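Publications > Soil and Growing Media > Leaf Mold Trial > Section 3

Last updated: Thursday, September 4, 2025

3. Mulch Depth and Soil Moisture in Raised Vegetable Beds

3.1 Site and beds

The trial was carried out at the Nisteck demonstration garden, on a gentle slope that faces southeast. The garden holds 141 raised beds of equal size, filled in the same season with a mix of screened topsoil and composted bark. Beds along the north fence receive shade in late afternoon. They were kept in the trial but treated as a separate block, so that the effect of shade could be told apart from the effect of mulch.

Leaf mold was supplied from the Onu yard, where fallen leaves are stacked in open bays and turned twice before use. One delivery came to the garden in January and was stored under a cover until planting. Material from the bottom of the stack was darker and finer than material from the top. The whole delivery was therefore mixed by hand before it was spread.

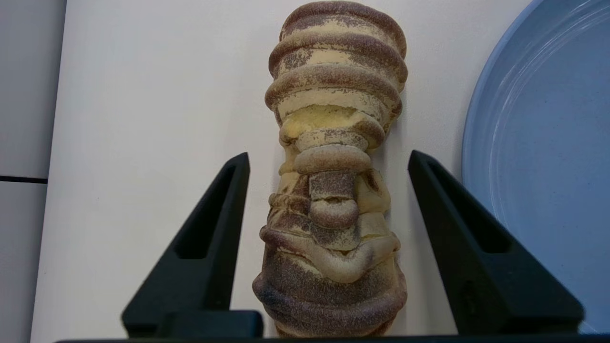
Three depths of mulch were compared with bare soil. Treatments were assigned by drawing lots within each block. Where a bed had been planted with beans in the previous year, this was noted, as the leftover nitrogen could affect early growth.

3.2 Planting and watering

A total of 416 kale seedlings were set out over two days. Seedlings with broken stems or pale lower leaves were set aside and not planted. Each one was watered in by can, and the mulch was pulled back a hand's width from the stem to lower the risk of rot.

After planting, water came from drip lines run by a Claluser timer. All beds followed the same schedule for 80 days. The tank that fed the lines held 400 gallons and was refilled whenever the float reached the lower mark. No bed received extra water by hand during this time – a rule that was hard to keep in the hottest week, but one that protects the comparison.

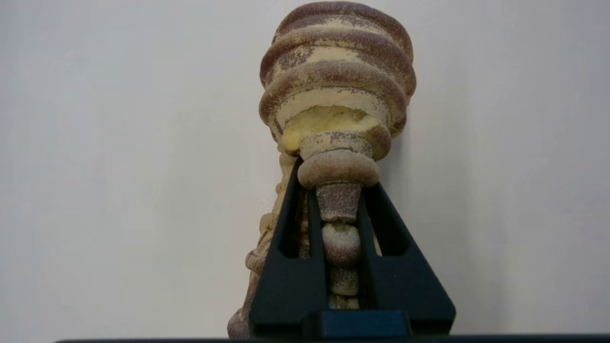 Soil moisture was read with a Plollus probe at two depths, always in the morning and always before the drip lines opened. The probe was wiped clean between beds. Readings taken within a day of heavy rain were recorded but left out of the main analysis.

3.3 Results

Mulched beds held more moisture than bare beds at both depths. The gap was widest near the surface and grew as the season became drier. The step from the shallow layer to the middle layer brought a clear gain. The step from the middle layer to the deepest brought little more, and slugs were found more often under the deepest layer. 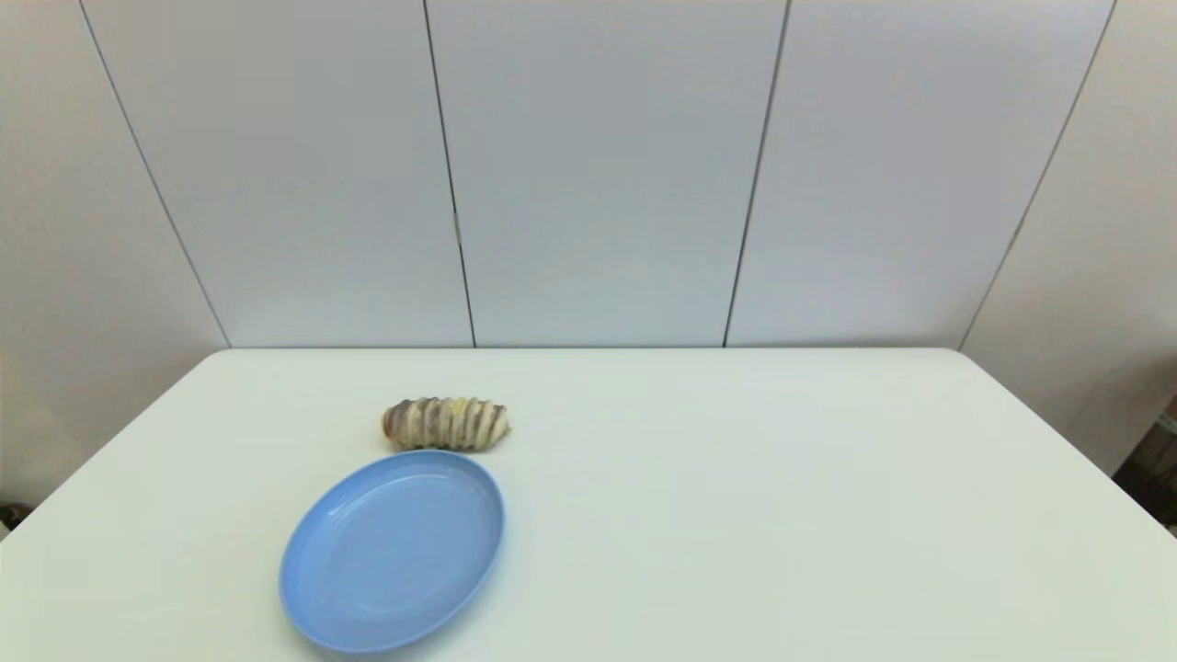 Figure 1. Light blue plate on a white table.

In the shaded block, the benefit of mulch was smaller. Bare soil there dried slowly in any case, and two of the deeply mulched beds stayed wet enough to slow the growth of young plants. Growers with similar conditions may prefer the shallow layer, at least until the seedlings are well rooted.

Weeds followed a simpler pattern. Fewer annual weeds came up as depth increased, while bindweed – already present along the fence – grew through every layer tested.
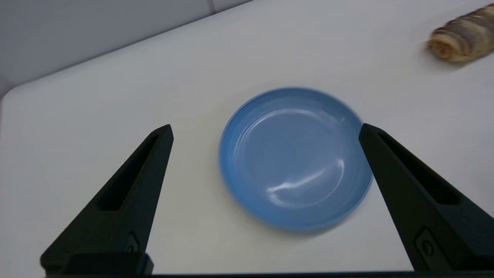
Figure 2. Light blue plate with a raised rim on a white tabletop.

3.4 Limits of the trial

The results cover one growing season and one crop. Kale has broad leaves that shade the soil as they spread, and a crop with upright growth, such as onion, might show a larger effect. The depth of the mulch also fell as it settled, and it was not topped up. Later work will record depth at each moisture reading.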